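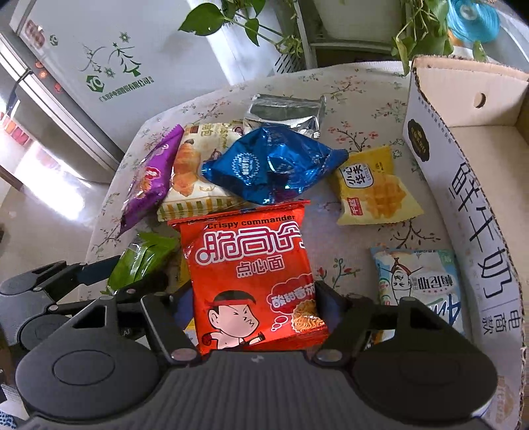
From: Consuelo Urquijo
To: window-repair list
Subject: Re: Tilt-and-turn gearbox, stiff handle

Lertchai Panyasiri wrote:
> Handle on the Talstead sash stops halfway to the tilt position.
> Gearbox is an Itia, no other marking. Is the backset 18 mm?
> Can I replace the box alone?

Measure the backset from the face of the faceplate to the center of the spindle hole. Itia made two versions and the cases look alike.

Before ordering, take the handle off and turn the spindle with the sash open. If it still binds, the box is worn. If it turns freely, check the corner drive and the hinge-side keeps.

The box can be replaced alone if the rods are straight. Mark their position first. Handle screws are M5; I use 53 mm on that profile.

Consuelo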